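Packaged sandwich

A packaged sandwich is a sandwich made ahead of time, closed in a wrap, bag or box, and set out for a customer to pick up without further preparation. It is sold in grocery stores, canteens, gas stations, train stations and office buildings, often from the same counter as bottled drinks, crackers and candy bars.

Construction

Most packaged sandwiches use soft sliced white or wheat bread. The two-slice form is the most common. A three-slice form, sometimes called a double-decker, has a middle slice that keeps two fillings apart. It is useful when one filling is moist, such as tomato, and the other is a leaf vegetable that wilts under pressure.

The sandwich is normally cut once, either corner to corner or straight across. The cut edge is treated as the front of the product, and fillings are often placed more thickly along the line of the cut than near the crusts. Butter, margarine or mayonnaise is spread to the edges of the bread to slow the passage of water from the filling.

Wrapping

Clear plastic film is the oldest of the plastic wraps still in general use. It can be folded flat under the sandwich or gathered and twisted at one end. A partial wrap leaves the top of the sandwich exposed so that it can be held in the film while being eaten – a style found mostly at counters where the food is eaten soon after purchase. Rigid wedge boxes protect the bread better but take up more shelf space.

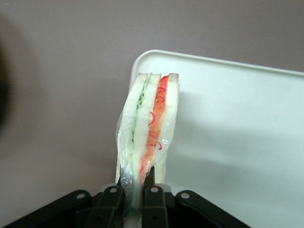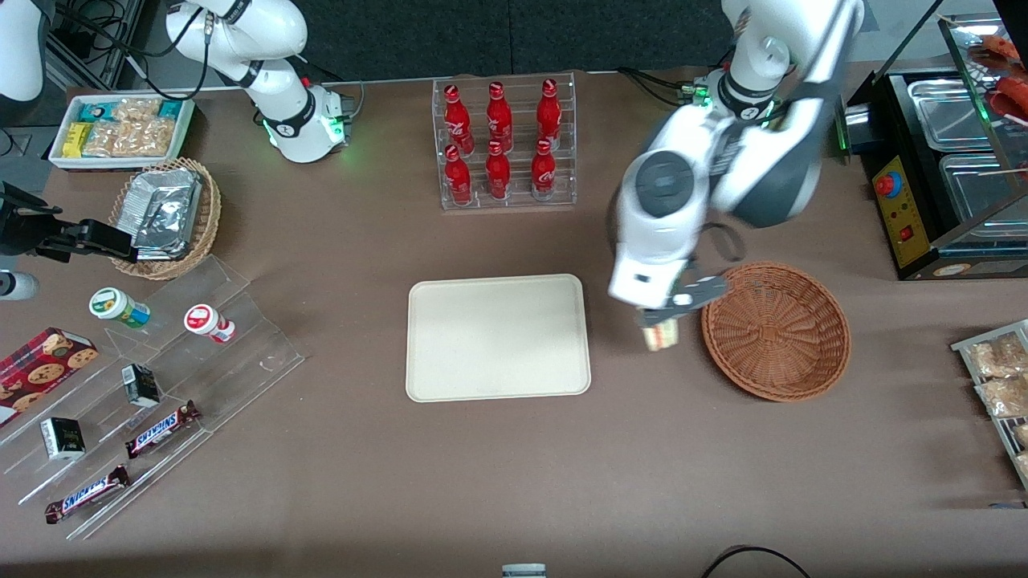

Three-slice sandwich in clear plastic wrap; snack table with bottled cola, trays and wicker baskets

Display

Small counters place sandwiches in shallow trays or round baskets, usually one layer deep. Baskets are lined with paper or cloth in some shops. Drinks stand on a raised rack toward the back, where their height does not hide the food, and boxed or bagged snacks are kept to the sides. Stepped acrylic stands are used for small items that would otherwise be lost behind larger ones.

Unwrapped or partly wrapped sandwiches have a short selling time. The Wellesby canteen, which sold up to 510 sandwiches a day, cleared its open baskets after 4 hours and moved all egg and fish fillings to a chilled cabinet in August.

See also: Club sandwich; Lunch counter; Vending machine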